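**Clarkham Public Library – branch updates**

1/9
The Clarkham Public Library has set its fall and winter hours for all branches. The posts below cover the changes, the Hollis Branch closure and the new rules for holds. Please read the entry for your own branch before planning a visit.

2/9
Main Library: evening hours now run to 9 p.m. The children's room will keep its present schedule. The Trisel Street entrance remains locked after 6 p.m. – please use the front doors.

3/9
Hollis Branch will be closed in October while the roof over the reading room is replaced. Book drops there will be sealed. Items checked out from Hollis may be returned at any other branch, and no late fees will be charged on them during the closure.

4/9
Holds waiting at Hollis will move to Stukine Branch. Patrons do not need to call. A notice will go out by email or text once an item is on the shelf at Stukine.

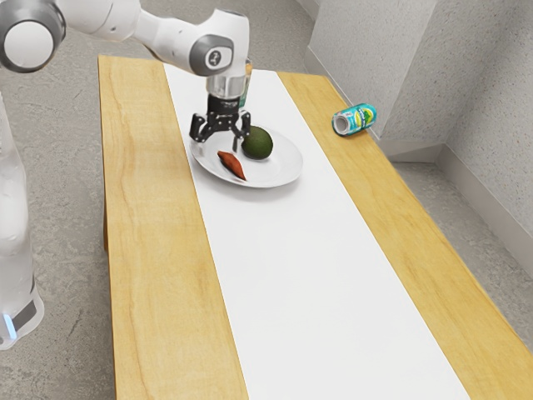

**STUKINE BRANCH, October** – The meeting room is open again for public booking. Groups may reserve it for up to 2 hours at a time. The room seats 37. Requests should be made at the front desk or through the library's website.

6/9
Food is allowed in the meeting room but not in the stacks. Groups are asked to wipe down tables and take their trash with them. A cleaning fee may be added to the account of the person who made the booking.

7/9
Holds at every branch will now be kept for seven days after the notice is sent. Patrons who need more time may ask for one extension, by phone or in person, before the hold runs out.

8/9
Large-print books and audiobooks from Hollis will be shelved at the Main Library during the roof work. Homebound delivery will continue on its usual route – current members of that service do not need to sign up again.

9/9
Questions about accounts, fees or room bookings may be sent to any branch desk. Replies to these posts are not checked in the evening. A printed copy of the new hours is available at Main and Stukine.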